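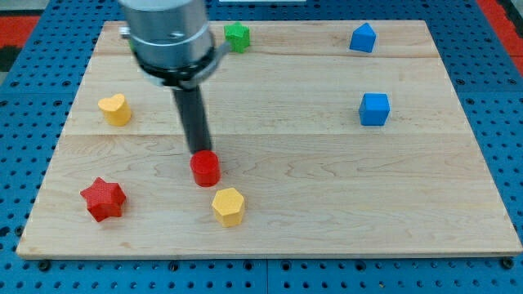 What can a one-day public demonstration tell a laboratory about how visitors understand a robot arm at work? It can show which parts of the task visitors follow without help, which parts they misread, and what they ask when the arm pauses, provided that staff record these things in the same way for every group.

4. The Open Day Demonstration

4.1 Setting and procedure

The demonstration reported in this section was held at the Szulc building on 2021-04-23 as part of the annual open day of the Floma laboratory. Visitors entered in groups of up to 13 persons and stood behind a rail on two sides of the work cell. Each group stayed for one complete session, after which the blocks were set out again by a staff member according to a printed plan.

The task was tabletop block rearrangement under spoken or typed instruction. A visitor chose a short sentence, such as "move the red cylinder toward the star" or "put the blue cube next to the yellow hexagon," and a staff member entered it at the console. The arm then attempted the motion with a single rod-shaped tool. No grasping was involved at any point. Figure 3 shows the tool at the red cylinder, with the star and the hexagon close by and the blue blocks on the other side of the board.

Figure 3. Tabletop cell used in the demonstration. Colored blocks on a wooden board, with the rod tool at the red cylinder.

The choice of blocks followed earlier laboratory work. Color and shape were varied so that some instructions could be resolved by color alone, while others required both words. The two red pieces were of particular interest, as an instruction that named only "the red one" left the system with a choice to make. In such cases the software selected the block nearest the tool and the staff member told the group that a selection had been made.

4.2 Recording of visitor responses

Two observers were assigned to each session. The first noted every instruction proposed by a visitor, whether or not it was entered. The second noted questions and remarks, sorted afterward under the headings used in the Lultell study guide. Nikola Mazurek trained the observers and reviewed the forms at the close of the day. Visitors were informed at the door that notes would be taken and that no names would be kept.

A total of 314 instructions were proposed, of which 182 were entered at the console. The remainder were set aside for lack of time, or fell outside what the system could attempt. Requests to stack one block on another made up the largest share of the second kind. This was expected, given that many visitors had seen gripping arms on television and assumed that every arm could lift.

4.3 Observations

Visitors followed the pushing motion readily. Most groups understood by the second instruction that the arm moved a block by contact from the side, and several visitors began to phrase their sentences to suit. Words such as "slide" and "nudge" became more common later in each session, while "pick up" became less so.

Pauses were less well understood. The control program stops the arm before each new approach while the position of the blocks is estimated again. Visitors often took this stop as a fault, and in some groups a second instruction was called out before the first was complete. Observers recorded the same remark in different forms – that the arm was "stuck" or "thinking it over." A short spoken notice from the staff member, given at the first pause, was adopted partway through the day and was kept for all later groups.

Questions about speed were frequent. The arm was run well below its normal laboratory setting, and staff explained this as a condition of the Szulc building's safety approval. Questions about learning were also common, in particular how many recorded motions the system had been given. The prepared answer was 2000, the number of recorded sessions in the Bolside set used for this version of the controller.

4.4 Limits of the demonstration

The results should be read with care. Visitors came by their own choice and many had a prior interest in machines. Groups influenced one another at the rail, and children tended to repeat an instruction that had drawn a laugh in the previous turn. The observers could not always tell which visitor had spoken. Finally, the change in procedure for pauses was made during the day – the earlier and later groups are therefore not strictly comparable, and no test of the difference is offered.

Related items
Safety rails and sight lines in public robot cells
Lultell study guide: headings for visitor remarks
Bolside set: notes on recorded pushing motions
Floma open day: program for April

Contact the Floma laboratory office | © 2021 Floma | Back to top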